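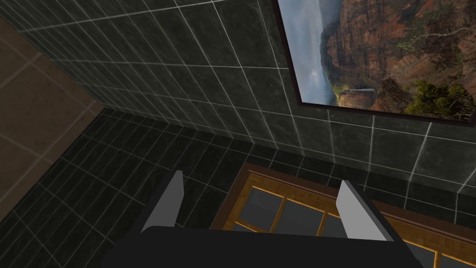
Page last changed: May

Teaching a Simulated Arm by Remote Control
Student project report, Pladville

1. What we set out to do

Our project was to collect demonstrations for a robot arm in a simulated kitchen and then train a small policy on them. A demonstration here means one full attempt at a task, driven by a person with a hand controller while the simulator records the arm's joint angles, the finger opening and the view from a camera behind the gripper. The policy sees the same view and has to produce the same kind of motion.

We worked in pairs. One person drove, and the other kept the log and called out when the arm was getting close to a wall or a cabinet. The collection software is our own and is called Grimomero. The control program that turns hand motion into arm motion is called Kong and was left to us by last year's group, with very few comments in the code.

2. The room and the task

The room has dark tiled walls with white grout, a wooden cabinet top with glass set into it, and a framed canyon landscape on the wall. We did not model it ourselves. It came with the set of rooms we were given, and we picked it for the busy surfaces. A policy trained against plain gray walls did badly in our first tests as soon as anything behind the gripper changed.

The task was a reaching task. The driver had to bring the open gripper to a target pose near a surface, hold it there for 2 seconds, and back away without contact. No object was picked up in this part of the project. We had planned a grasping task as well, but the reaching data took up most of the term.

3. How the driving worked

Kong maps the hand controller to the gripper directly. Move the hand forward and the gripper moves forward; turn the wrist and the palm turns. A trigger opens and closes the fingers. There is a clutch button, so the driver can let go, bring the hand back to a comfortable place and carry on.

Driving from the gripper view took practice. When the palm is rolled over, up on the screen is no longer up in the room, and a push to the left can send the arm toward the floor. New drivers tended to stop and make small test moves until they had it worked out. Those test moves ended up in the recordings, and the policy learned to make them too -- a small wiggle before every approach. We cut the worst of them out by hand.

Distance was the other problem. The screen is flat, and large square tiles look much the same from near and far. Drivers learned to watch how fast the grout lines spread apart. One pair put a second window on the screen with a side view, but we asked them to take it away, as the policy would not have that view to work from.

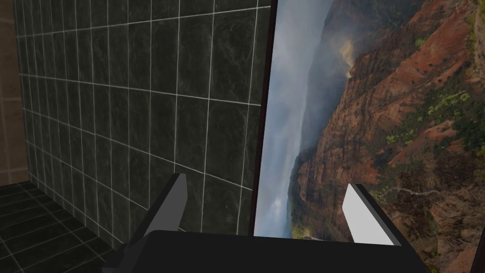

Section 4: Poses near the corner

The hardest targets were the ones beside the landscape, with one finger in front of the tile and the other in front of the canyon. With the palm rolled, the cliffs lie on their side and the sky is on the left. Drivers used the dark strip between the tile and the landscape as a guide and tried to keep it in the gap between the fingers. It was a good habit, and we added it to the instruction sheet.

5. Data

We kept 243 demonstrations. Each was cut to the same format and checked by someone other than the driver. Runs with contact were thrown out, as were runs where the clutch was held for a long stretch in the middle. Training ran for around 4000 steps on the lab machine, which we shared with the Endgate team.

The trained policy reached the targets over the cabinet top more reliably than the ones near the corner. Near the corner it often came in at the right place with the wrong roll, then stayed there. We think there were too few examples with the palm turned, but we did not run the test that would show this.

6. Problems and what we would change

Logging should start when the driver presses a button and not when the room loads. We lost a lot of time trimming idle frames.

Drivers should have a practice session that is not recorded. We skipped this to save time and paid for it later.

Kong's turning speed was set too high for most people. We lowered it halfway through, so the early and late demonstrations do not match well. The setting used for each run is written in the log file, in the last column.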